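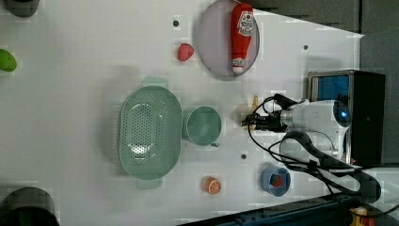

The Endwood play kitchen program supplies equipment and toy food to early learning rooms in Prondcombe and Lerville. This report covers the period to March 2018. Grant spending to date is $1,555, all of it on tabletop sets and storage. The layout under review puts serving ware and toy food on one white tabletop, with the ketchup bottle laid on the round plate, the green cup beside the oval colander and a strawberry in the light-blue bowl. Item spacing is set so that each piece can be reached without moving another.

Sets are in use in 19 rooms. The target under the Pereyra grant is 30. Delivery to the remaining rooms is planned for August. Sorting tasks use three categories: fruit, containers and serving ware. Staff asked for larger toy food in the next order, and quotes have been requested.
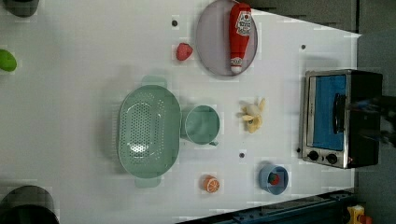
Tabletop layout with toaster oven, colander, cup and toy fruit.

Outstanding items: storage labels, a revised cleaning schedule and the replacement parts list. No change to the budget is requested.

Print this page | E-mail this page

Comments

Will the Lerville rooms get the same colander?

Please post the cleaning schedule when it is ready.

Our room would like more fruit in the set.

Contact Endwood | Copyright Endwood | Back to top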